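Equipment Planning for Robotics and Automation: Frequently Asked Questions
Clorkdale Technical Institute, Office of Equipment Planning
Last revised October 3, 2018

Who must submit an equipment plan?

Any department that intends to buy, lease or build robotic equipment with a total cost above the small purchase limit must submit a plan. This includes fixed arms, mobile bases, hand-held grippers and the cameras and mounts that go with them. Departments replacing a damaged item with the same model may use the short form.

When are plans due?

Plans are due on the last business day of March for purchases in the following fiscal year. Late plans are held for the next cycle unless the head of department requests an exception in writing.

Does a hand-held gripper count as a robot for budget purposes?

No. A gripper that is held and moved by a person is entered under Code 311, Instruments and Hand Tools. A gripper mounted on a powered arm is entered under Code 454, Automated Equipment, together with the arm. If the same unit will be used both ways, enter it under Code 454 and note the hand-held use in the remarks column.

May we order grippers one at a time?

Departments may do so, but should consider how the work will be carried out. Tasks that call for one gripper in each hand require a matched pair, and a pair ordered together can be checked together on arrival. Units from separate production runs have at times differed in finger travel, and the supplier does not exchange them on that ground alone.

What should the budget include besides the purchase price?

Applicants most often leave out finger pads, cables, chargers, memory cards, printed marker panels, carrying cases and floor mats. Finger pads are consumable items and should be budgeted every year. Staff time for setup and calibration is not charged to the equipment budget, but it must be stated on page two of the plan.

Is there an approved supplier?

The Institute has a purchasing agreement with Abbasi for grippers, pads and mounts. Quotations under this agreement remain valid for 69 days. A department may choose another supplier if it attaches two written quotations and a short statement of technical need. Requests for the Drurnar inventory software should be sent separately -- the license is held centrally and should not appear in a department plan.

Can we share equipment with the Plavisville campus?

Yes, and shared plans are given preference when funds are limited. One campus must be named as the holder of record. Transport between campuses is paid by the borrowing department. Batteries must travel in the cases supplied.

Do we need a dedicated room?

A dedicated room is required for powered arms. It is not required for hand-held equipment, which may be used in common areas with the agreement of the building office. The plan should name each area and state the hours of use, where cables will run, and where equipment will be stored overnight. Walkways, steps and exits must remain clear.

How long does approval take?

Complete plans receive a decision within 13 business days. Incomplete plans are returned once for correction. Harriet Tillman, who reviews all entries under Codes 311 and 454, will answer questions about coding before a plan is submitted.

What does hand-held work in a common area look like?

Planners who have worked only with fixed arms sometimes ask for more floor space than is needed. Hand-held grippers can be used in an open area beside lockers and a coat rack, with a mat or marker on the floor and daylight from the windows. Glossy floors and large windows should be mentioned in the plan, as reflections may affect the choice of camera settings.
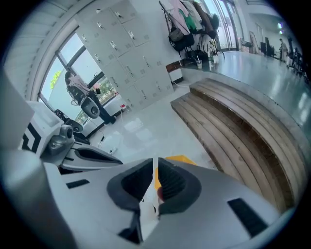

Whom should we contact?

Coding and budget questions: Harriet Tillman, Office of Equipment Planning. Shared plans and supplier quotations: Juniper Brannigan, Purchasing. Please include the department name and the budget code in the subject line.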